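看Binen叠布单元:开放日上的一次停机,和没人愿意多谈的复位

去Prirmont之前我已经把宣传册读了两遍。册子上写,Binen单元可以从一堆混放的布草里单件取布、展开、送进折叠段,每小时300件,夜班可以不留人。我在布草整理线上干了很多年,管过进布机,也管过折叠机,凡是看到“不留人”三个字,都会先去找小字。这本册子没有小字,所以我去了现场。

开放日定在2023年11月10日星期五,地点是Prirmont的一栋旧厂房,一楼是Brulik的装配区,二楼隔出来做演示。Brulik做单元集成,Binen是他们给这套取布设备起的名字,夹爪和控制软件都算在里面。客户一栏目前只有Caputo,一家做餐饮布草租赁的公司,四月份开始试用。参观路线上Caputo的标志出现得很勤,Caputo自己的人一个也没来,至少没有佩戴胸牌的。

签到之后先是四十分钟的幻灯片。跳过大部分内容,只记和后面有关的几点。

第一,讲解员反复用“成功率”这个词,但问到分母时,回答变得含糊。幻灯片上有一行数字:Caputo试用期间的某一段,记录取布动作2,838次,其中356次标为“需要协助”。我在笔记本上算了一下,每八次左右就要有人伸一次手。讲解员的说法是,“协助”包括软件自己重试后恢复的情况,不一定都有人参与。我问有多少次是软件自己恢复的,多少次是人走过去的。回答是这部分没有分开统计。

一个打算不留人的设备,没有把“人走过去”单独记一栏,我觉得说不过去。也许后台有,只是没有拿出来。但拿不出来的数字,在我这里就按没有处理。

第二,那一页底下还列了保护性停机,2次。相对于两千多次动作,这个数字好看得让人起疑。我后来在楼下问一位装配的师傅,什么样的停机会进这一栏。他说安全回路断开的才算,夹爪自己报错的不算,操作工按暂停键的也不算。也就是说,机器卡住,工人按暂停,把布扯出来,再按继续,在报表上什么都不会留下。这句话我请他重复了一遍,他重复了,还补充说报表格式可以按客户要求改。

第三,幻灯片里的布全都是白的、熨过的、四角齐整的。我们厂每天进来的布不长那样。茶水间窗台边上倒是有一摞样布,边都锁得很漂亮,我捏了几块,手感偏厚,比我们用的台布挺得多。布挺,机器就容易夹,这一点做整理的人都明白。

幻灯片结束后上二楼。

演示区用的是蓝底,布是黄白格子的,反差很大,相机找边会省力不少。我问现场如果换成白布白底怎么办,得到的回答是“产线上也会铺蓝色”。那么铺蓝色的成本、清洗、更换周期,报价里有没有?说是可以谈。
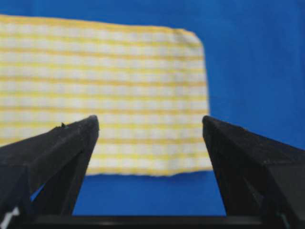 夹爪张开,后方为黄白格布,下摆略有毛边。

这块布倒比幻灯片里的诚实一些。下摆不齐,能看见细细的纤维,像我们那边用过一阵子的布。我对这一点是有好感的,也正因为如此,后面的问题才会露出来。夹爪是黑色的两指结构,指尖方而钝,外形带斜面。钝头有钝头的道理,不容易戳破布,可是夹单层薄边的时候,钝头要靠得很准。边一旦是波浪形的,软件认为的“边”和真正的边就会差出一截。差出一截会怎样,讲解员没有展开,我凭经验说:要么夹空,要么一口咬进去两层。

前几次取布都顺利。接近,闭合,提起,送到右侧,放下,机器的动作不快。我掐表记过,从闭合到放下,再回到起点,比每小时300件所需的节拍慢得多。讲解员说开放日有观众,速度调低了。这个解释我能接受,观众离围栏很近,调低是应该的。只是这样一来,我们就没有看到宣传册上写的那台机器,看到的是它慢下来以后的样子。慢的时候能成,快的时候成不成,现场没法判断。

问题出在演示进行到后半段的时候。

夹爪闭合,布边起来了,提到一半,单元停住。屏幕上弹出一行提示,大意是夹持状态与预期不符。布挂在指间,没有掉。讲解员说没有关系,这是正常的自检,随后操作工走到控制柜旁边,按了复位。

复位之后,屏幕上夹爪状态变成“空”。

可是布还在里面夹着。我站的位置看得很清楚,旁边几位观众也看见了,有人小声说了一句。操作工没有抬头,他的位置背对单元,面前是控制柜。他按了继续。机械臂随即按空载的路线回原位,速度比刚才带布时快,把整块布一起拖了过去。布的另一头压在送布台的边沿,先绷直,然后猛地抽出来,甩过台面。站在单元侧门旁边的另一名工作人员当时正伸手去够那块布,手缩得很及时。

没有人受伤。布也没有破,我后来去看过。整个过程大概几秒钟,讲解员很快切换到下一页,说软件组会分析日志。

我不想把这件事写得比它本身更大。一块台布甩过台面,打到手上也就是红一下。但我在整理线上见过布缠住手腕的事故,那次的布同样很轻,轻不轻并不是关键。关键在于,机器认为自己手里没有东西,于是按没有东西的方式去动。下一回它手里如果是一条湿的、沉的、边上绞着绳结的布呢?

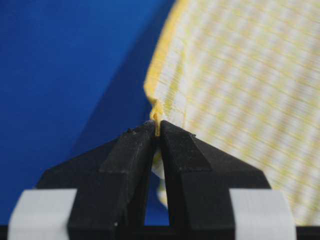
指尖夹住一小撮黄色布边,右侧格布在运动中拖成斜纹。

说说夹持的细节。两指合拢时,咬住的是很小一撮,布在指尖处起皱,攒成一道短短的棱。指尖以下两指又分开,留出一道窄缝,布条可以从缝里垂下来。如果只靠指尖开口的大小来推断里面有没有布,这么薄的一层,读数和完全闭合能差多少?我问了这个问题。讲解员先说有力的反馈,再问是夹爪里有传感器,还是从电机电流推算,他说是推算。推算可以,做得好的厂家也有推算的。只是推算会漂,会受温度、磨损、指面上的毛絮影响。我凑近围栏看过,指尖上沿有零星的浅色细点,像是沾着纤维。做布的地方全是毛絮,这不稀奇,稀奇的是我问多久清一次指面,没有一个统一的答案。一位说每班,一位说视情况。手册我也要来翻了,保养那一章写着“定期”。

再说复位。我把当时看到的顺序写下来,供同行对照自家的设备:

报错停机时,夹爪保持闭合。这一点没有错,突然松开可能更糟。
按复位,报警清除,同时夹爪状态也被清成初始值。这一步我认为错了。报警可以清,物理状态不应该跟着清,除非重新测过。
按继续,程序从回原位开始,用空载速度。
整个过程中,没有要求操作工确认夹爪里有没有东西。

讲解员后来补了一句,正式版会加一个确认窗口。我对确认窗口的信心有限。一个班按几十次的窗口,到第三天就是闭着眼睛按。要紧的还是复位按钮的位置:站在那里必须看得见夹爪。现在的控制柜装在单元背面,操作工按键的时候面前只有屏幕。我请他们陪我走到控制柜那里站一站,从按钮的高度看过去,送布台看不见,侧门也只看得见上半截。同行的一位观众身高比我矮,她说连侧门都看不见。

侧门也值得写。演示期间侧门是开着的,说是方便大家看,联锁用钥匙切到了维护模式。维护模式下限速,这没问题,可我刚才说过,回原位那一下明显比带布时快。我问维护模式的限速是多少,对不对空载回原位生效。答复是“应该生效”。在安全问题上,“应该”两个字我是要画圈的,笔记本上现在还圈着。我请他们会后把参数发给我,留了邮箱。到写这篇东西的时候,还没有收到。

还有一件小事。停机之后夹爪里的布怎么取出来?我看他们是在屏幕上点“打开”,要进两层菜单。我问断电了怎么办,答说断电后夹爪会保持。那就意味着,如果夹住的是手套或者袖口,断电以后得有个手动释放的办法。他们指给我看一个内六角孔,在夹爪侧面,扳手在工具箱里,工具箱在楼下。我没有再追问。当时气氛已经有点僵,茶点也端上来了。

茶点时间我和几位同行聊了聊,意见并不一致。有一位做酒店布草的觉得我太苛刻,他说展会上什么故障都见过,停一下算什么,他自己车间的旧折叠机每天停得更多。这话有道理。旧折叠机确实爱停。区别在于旧折叠机停了就是停了,你把布拽出来,它不会自己挥着布走一趟。另一位是做保险查勘的,她比我还严,她想要的是那356次的逐条记录,特别是停在有人伸手的位置上的那些。Brulik的人说记录属于Caputo,需要Caputo同意。她当场请他们转达。

平心而论,取布本身做得比我预想的好。软的东西难夹,边是毛的更难,能从一块不平整的布上找到边,夹住,提起来,这在几年前我不会相信。指面的形状也是动过脑筋的,两侧斜面让开了布,指尖收窄,不容易把旁边的褶子一起带进去。夹爪表面看着像打印件,略带纹理。我问寿命,答复是可以便宜地更换。便宜到什么程度没有说,多久换一次也没有说,不过这至少是可以算的账,拿到报价就能算。

我不相信的是外面那一层:数字怎么统计,错误怎么收尾,人站在哪里。演示的时候大家盯着夹爪看,设计的人恐怕也是盯着夹爪想的。而我们这行出事,多半出在机器停下来以后、人走过去的那半分钟里。

回程前我又上了一次二楼。单元已经重新跑起来,侧门关上了,控制柜前还是那位操作工,还是背对着送布台。跑了几次都正常。有观众鼓掌。

我给厂里写的意见如下,内容不涉密,抄在这里:

不建议按现在的配置试用。如果Brulik愿意继续谈,先要下面这些东西,拿到书面的再安排下一次看机。

取布记录的完整定义,“需要协助”拆成软件恢复和人工介入两栏,暂停键的使用也要进记录。

复位逻辑的修改说明。复位以后必须重新检测夹持状态,检测不确定时按夹着布处理,低速,并且先松开再回位。最好允许我们自己带布去试,薄的、湿的、脱线的都带上。

控制柜或者复位按钮移到能看见夹爪和侧门的一侧。做不到的话,侧门处加一个本地确认按钮,人不按,臂不动。

维护模式的实测速度,空载和带布各测一次,我们派人在场。

断电后的手动释放,工具固定在单元上,让操作工当着我们的面做一遍,计时。

指面清理周期写成具体的小时数或者件数,“定期”不接受。

厂里有人问,要不要等正式版出来再说。我的看法是可以等,但问题清单现在就该发过去,趁软件还没有定型。正式版一旦发布,再要求改复位逻辑,得到的多半是一份变更报价。也有人问能不能先在角落里放一台,只跑白班,派人看着。派人看着一台号称不留人的机器,这笔账请财务先算,算完再来问我。

另外给打算去参观的同行提几句。要求看故障,别只看运行。我后来想,如果那天没有碰巧停那一下,我会带着一份相当客气的报告回来,最多抱怨几句节拍。所以下次去,我会在参观申请里写明,请现场人为制造一次停机:布夹到一半,断安全回路,再恢复,看它怎么走。肯做的厂家可以继续聊。站的位置也要挑一挑,正面看到的是讲解员想给你看的,侧门那一边看得到人的手。

Prirmont那边停车不方便,厂房后面的空地下雨会积水,建议坐班车。二楼没有扶梯,带重样品的提前和门口打招呼,他们有货梯,只是那天锁着。

Brulik如果把参数发来,我会在本文后面补上。

联系编辑部 | 版权所有 © 2023 整理线笔记 | 未经许可请勿转载 | 返回顶部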